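Section 4. Fitting the Vehicle Document Wallet and Registering the Trailer

4.1 Before you start

Each Ploltwood 2180 trailer is supplied with a rating plate, a coupling certificate, and a service card. Keep the certificate and the card in a document wallet in the towing vehicle. Do not store them in the trailer locker.

4.2 Filling the wallet

1. Check that the serial number on the service card matches the rating plate on the drawbar.
2. Open the wallet flat on a clean, level surface.
3. Slide the coupling certificate into the clear pocket with the printed side facing out.
4. Place the service card in the other side.

CAUTION: Do not laminate the certificate. Laminated certificates are not accepted at inspection.

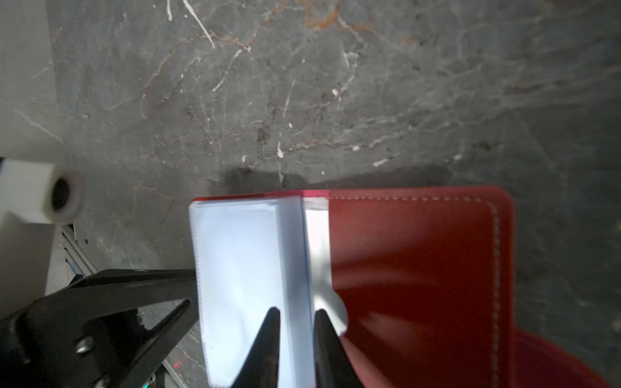 5. Close the wallet and put it in the glove compartment. Keep it out of direct sunlight.

NOTE: Replacement certificates are issued by Norico parts dealers. Have the serial number ready when ordering.

4.3 Registering the trailer

1. Complete the registration form at the back of this manual.
2. Enter the coupling type as shown on the rating plate.
3. Return the form to the dealer within 6 weeks of delivery.

The first service is due at 200 miles. The dealer stamps the service card when the wheel nuts have been retorqued.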